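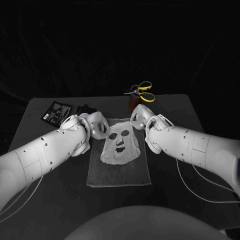
Jornilell im Test: Zwei Hände, eine Tuchmaske und sehr viel Geduld

6. Oktober 2025

Wer Tuchmasken kennt, kennt auch den Moment, in dem das Ding zusammengeklebt aus dem Beutel kommt und man vor dem Spiegel rätselt, welches Loch eigentlich für den Mund gedacht war. Dinesh Krishnan und Satish Kartha haben daraus ein Forschungsproblem gemacht. Ihre Methode heißt Jornilell, der Code liegt seit April offen, und ich habe ihn mir vorgenommen, als wäre er ein Küchengerät: auspacken, Anleitung überfliegen, fluchen, nochmal von vorn.

Die Idee ist schnell erzählt. Dünner, weicher Stoff ist für zweihändige Roboter ein Albtraum, weil beide Hände am selben Material ziehen und keine von der anderen weiß, wie fest. Üblicherweise lernt man eine gemeinsame Strategie aus Vorführungen und hofft. Jornilell schiebt eine Zwischenstufe ein, ein kleines Netz, das aus dem Kopfkamerabild schätzt, wo der Stoff gerade spannt und wo er Falten wirft. Diese Schätzung bekommen beide Arme. Gelernt wird aus 600 Vorführungen per Fernsteuerung, die Vergleichsmethode Cetow braucht für dieselbe Aufgabe laut Aufsatz 2.000.
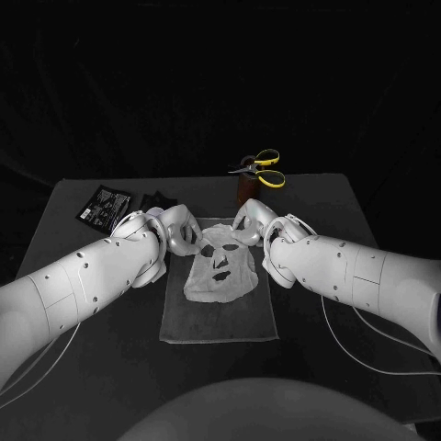

Ausbreiten auf dem Tuch: beide Hände an den oberen Ecken der Maske, hinten Schere und Verpackung.

Das Material zum Aufsatz ist erfreulich unglamourös. Dunkler Tisch, schwarzer Vorhang, graues Tuch, und mittendrin ein leeres Gesicht aus Stoff, das einen anschaut wie ein Steuerbescheid. Der Kontrast zwischen weißem Stoff und grauer Unterlage dürfte dem Spannungsnetz das Leben erleichtern. Ein Versuch auf weißem Tuch fehlt im Aufsatz, und ich hätte ihn gern gesehen. Ebenso fehlt ein geblümtes Handtuch, wie es in deutschen Badezimmern nun einmal vorkommt.

Zur Installation: Die Abhängigkeit von Vitent, der hauseigenen Bibliothek zur Armsteuerung, steht in einer Fußnote auf der letzten Seite der Anleitung. Danke dafür. Die Trainingsläufe starteten dann ohne Murren, und auf dem mitgelieferten Datensatz Nambiar kam ich den veröffentlichten Kurven nahe genug, um niemandem böse zu sein. Eigene Arme für den Härtetest habe ich nicht — mein Urteil endet also an der Bildschirmkante.

Ausgewertet wurden 102 Durchläufe, davon 15 mit einem Maskenschnitt, der im Training nicht vorkam. Fünfzehn sind wenig. Dass die Autoren daraus ein Unterkapitel namens »Generalisierung« machen, nenne ich sportlich. Sehr gut ist dagegen der Anhang mit den Fehlschlägen: eingerissene Augenlöcher, umgeklappte Nasen, alles sauber nach Ursache sortiert. Davon dürften sich andere Gruppen eine Scheibe abschneiden.

Fazit für Eilige: Wer an verformbaren Materialien arbeitet und schon eine zweihändige Plattform besitzt, sollte das Spannungsnetz ausprobieren, es lässt sich einzeln herauslösen. Wer eine Gesichtspflege sucht, nimmt weiterhin die eigenen Finger. Vier von fünf Punkten, einer Abzug für die Fußnote.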